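Endholm Makers and Menders Club
Minutes of the January meeting, held Monday evening in the upstairs room

Chair: Debashish Gamage

Welcome and minutes of the last meeting

Debashish opened the meeting at seven and thanked everyone for coming out on such a cold night, with a special hello to the two new members who had driven over from Kos Road and brought a very good lemon cake. The minutes of the last meeting were read and accepted, with one correction: the drill press was given to the club, and is not on loan as we had written. Apologies to the family for that slip.

Report on the visit to Zarnstead

Most of the evening went to the visit, as it should have, because those who went are still talking about it and those who couldn't go had plenty of questions. Debashish gave the report, with a good deal of help from the floor.

Our group was met at the door with coffee and taken straight through to the demonstration room, where the Zarnstead staff spend their days teaching robot arms to work around things on a table. They start nearly every job in simulation, on a big screen, before they let a real arm try it. Several of us had expected to be a bit let down by that (we came to see machinery, after all!) but it was the part people liked best. The engineer who showed us around was patient and funny and let us stop her as often as we wanted. She explained that an arm has to keep track of its whole body and can't just think about its fingertips, and that a bulky block on the table makes a fine test because the elbow and the lower joints can get into trouble while the gripper is doing just what it was told.
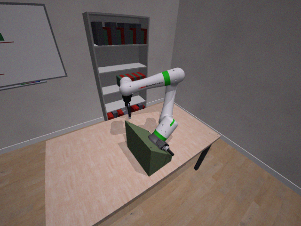 She also told us that a bump costs nothing on the screen, while a bump downstairs can mean a morning of checking joints and filling out forms. They had run one reaching task more than 300 times before lunch that day, changing the starting position a little each time, and she was quite cheerful about how many of those had gone badly. Members felt there was a lesson in that for anyone who has ever given up on a dovetail joint.

After the screen session we went down to see a real arm sorting wooden pegs at the Clukgate bench, which is what they call the long bench by the loading door. It moved more slowly than most of us had imagined. Debashish was allowed to press the stop button and reports that it works.

Questions from members

It was asked whether the simulation ever gets things wrong. The answer we were given on the day was yes, mainly with friction and with anything soft, and that the staff keep a running list of the differences they find. It was also asked whether our high school group could go. Zarnstead would be glad to have them, provided there are no more than 64 visitors in the building at once. We are not likely to test that limit, but it was kind of them to say so.

There was some talk about whether the club could try simulation software of its own on the old office computer. Opinions were mixed about the computer. It was agreed to find out what the software needs before anyone spends money.

Our own open day

The visit gave everyone ideas for our spring open day. It was agreed to have fewer tables this time and to put a person at each one who enjoys being interrupted. The lathe will run in the morning only, on account of the noise. A sign is needed for the side entrance, as people wandered into the laundromat last year.

Actions

Debashish to write a thank-you letter to Zarnstead and ask about dates for the high school group.
New members to be given keys and shown the alarm.
Sign for the side entrance: carried over, still looking for someone with neat lettering.

The meeting closed at nine, and the rest of the cake was finished on the stairs.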